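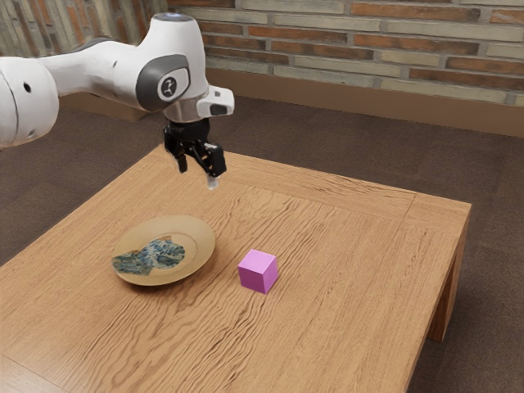 Effects of Breath-Count Cueing on Hold Duration and Perceived Effort in Beginner Hatha Yoga Practice

Final project report, Movement Science Practicum
Authors: Meron Beyene, Stepan Kostiuk, Natnael Yilma
Project advisor: Mulugeta Seyoum

Summary

Two methods of timing standing postures were compared in a beginner hatha yoga class. In the first method the teacher announced the start and end of each hold from a stopwatch. In the second, students counted their own breaths and left the posture after the fifth exhale. Twelve students took part over 11 sessions. Self-counted holds were shorter than clock-timed holds in all postures tested, and the difference was largest in Warrior II and Chair. Ratings of perceived effort were lower in the self-counted condition. When effort was compared against the actual length of the hold, most of the difference went away. The method seems to change how long people stay more than how hard a given second of the posture feels to them.

1. Background

Beginner classes normally use one of two timing methods. Teachers trained in alignment-based styles tend to hold postures for a fixed time, often 30 seconds or more. Teachers trained in breath-linked styles count breaths, usually five per posture. Both are described in teaching manuals as if the result were the same, on the assumption that a relaxed breath takes six seconds. Five breaths would then give a hold of 30 seconds.

That assumption is doubtful for beginners. Breathing rate goes up with muscular work, and a new student in a deep lunge is working hard. If the breath shortens to three or four seconds, a five-breath hold comes out much closer to 15 or 20 seconds. A student following the count is then doing less work than the teacher planned, and the student who finds the posture hardest is doing the least. This may be a fault or a useful safety feature, depending on the purpose of the class.

We wanted to know the size of this effect in a normal class, with ordinary equipment and without asking students to wear anything.

2. Questions

The project addressed three questions.

Are self-counted five-breath holds shorter than 30-second clock-timed holds in the same postures?

Does the difference change over the length of the course?

Do students rate the self-counted holds as easier, and if so, is this explained by the length of the hold?

A fourth question, on whether balance postures behave differently from strength postures, was added after the second session at the suggestion of the advisor.

3. Method

3.1 Participants

Participants were 12 adults enrolled in the beginner course at the Nerar studio. None had practiced yoga for more than three months. All signed the consent form and were told that they could leave any posture at any time for any reason. One student missed two sessions and another missed one. Their remaining data were kept. Students with a current knee or shoulder injury were not included, although they attended the class as usual.

3.2 Class format

All classes were taught by Bereket Assefa, who also advised on the choice of postures. Each class lasted 75 minutes and followed the same order: seated breathing, cat and cow, three rounds of a simplified sun salutation, the test postures, floor work, and final rest. The test postures came after the sun salutations so that everyone was warm. Room temperature was kept at the normal studio setting and was not controlled further.

3.3 Test postures

Five postures were used: Mountain with arms raised, Chair, Warrior II, Triangle, and Tree. Warrior II, Triangle, and Tree were done on both sides, and only the second side was recorded. The first side served as practice. Students who needed a block in Triangle used the same block height in every session.

3.4 Conditions

The two conditions alternated by session. In clock sessions, the teacher said "begin" when the group was settled and "release" after 30 seconds. In breath sessions, the teacher said "begin" and students left the posture at the end of their own fifth exhale. They were asked not to look at one another. This instruction was only partly followed, as discussed in Section 5.

The first session was used for familiarization with both methods and its data were not analyzed. The remaining 10 sessions gave five of each condition.

3.5 Recording

Hold times in the breath condition were taken from video by two of the authors working separately. The start was the teacher's word. The end was the first clear movement out of the posture, for example the front knee straightening in Warrior II. Where the two readings differed by more than one second, the clip was reviewed together. This was needed mostly for Mountain, where leaving the posture is just a matter of lowering the arms and some students did so very slowly.

Perceived effort was rated on a printed 0 to 10 scale directly after each test posture. The sheets were kept at the top of the mat. Filling them in took less than 10 seconds once students were used to it.

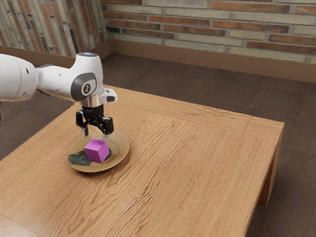 A pilot of the rating sheet was run with members of the Daleo student yoga club before the main project. The pilot showed that a verbal scale ("easy", "moderate", "hard") did not separate the postures well enough, and the number scale was adopted. Pilot data are not reported.

4. Results

4.1 Hold time

Self-counted holds were shorter than 30 seconds on average in every posture. Mountain was closest to the clock condition. Tree and Triangle were in the middle. Warrior II and Chair were shortest, and in Chair no student reached 30 seconds in any breath session. The longest single hold in the breath condition was 35 seconds, recorded in Mountain by a student with previous choir training.

The ranking of the postures by hold time was nearly the reverse of their ranking by effort in the clock condition. The postures that students found hardest were the ones in which the breath count ran fastest.

4.2 Change over the course

Hold times in the breath condition rose slowly between the first and last breath sessions for Mountain, Triangle, and Warrior II. Chair showed almost no change. Tree was too variable to judge, as many holds ended in a loss of balance before the fifth exhale. These were marked as incomplete and left out of the averages, which reduced the Tree data considerably.

The increase was not spread evenly across students. Four students accounted for most of it. The teacher's notes describe the same four as the ones who had begun to close the mouth and breathe through the nose during standing work, but this was not recorded in a systematic way.

4.3 Perceived effort

Effort ratings were lower in the breath condition for all postures except Tree, where there was no difference. We then compared only those breath-condition holds that lasted 25 seconds or longer with the clock-timed holds. In this smaller set the difference was close to zero for Mountain and Triangle and small for Warrior II. Chair could not be tested this way because too few holds were long enough.

4.4 Balance and strength postures

Tree was the only balance posture in the set, so the fourth question cannot be answered properly. In Tree the end of the hold depended mainly on balance in both conditions. Students reported in the closing discussion that counting breaths gave them something to attend to and made the standing foot feel steadier. The number of early exits does not support this, being nearly the same in both conditions.

5. Discussion

The results agree with the simple explanation given in Section 1. Harder postures speed up the breath and shorten the count. A five-breath hold should not be treated as equal to a 30-second hold in a beginner group, except possibly in Mountain.

For teaching, the choice depends on the aim. Where the aim is to build leg endurance, the clock gives a known dose, and Chair in particular appears to get very little time under the breath count. Where the aim is to let students manage their own load, the breath count does this without further instruction. A mixed approach is also possible, with the teacher counting breaths aloud at a fixed slow pace. This was not tested. Students who cannot match a slow count may hold the breath between cues, and that would need to be watched.

Several limits should be noted.

The group was small and came from one studio with one teacher. A louder or faster teaching voice could change the breathing rate by itself.

Students could see each other. On the video it is common for one student to leave Warrior II and for two neighbors to follow within a second. Placing the mats in a staggered pattern in the later sessions reduced this but did not remove it.

Breath length was not measured directly. It was inferred from the hold time divided by five, and a student who lost count would give a false value. At least three students said in the closing discussion that they had lost count at some point, usually in Chair.

The order of conditions was fixed, with a clock session always first. A small training effect could therefore favor the breath condition.

6. Possible further work

A follow-up with a chest strap or similar sensor would allow breath length to be measured. Natnael Yilma has prepared an outline for a study of this kind with the intermediate group, which includes two more balance postures (Warrior III and Half Moon) and a longer hold of eight breaths. The intermediate group would also make it possible to check whether the gap between clock and count closes with experience - the slow rise seen in three postures here suggests that it may, at least in part.

7. Division of work

Meron Beyene designed the rating sheet and ran the pilot. Stepan Kostiuk set up the recording and read the hold times together with Natnael Yilma, who also prepared the averages. All three authors wrote the report. The draft was completed in June and revised after comments from the advisor.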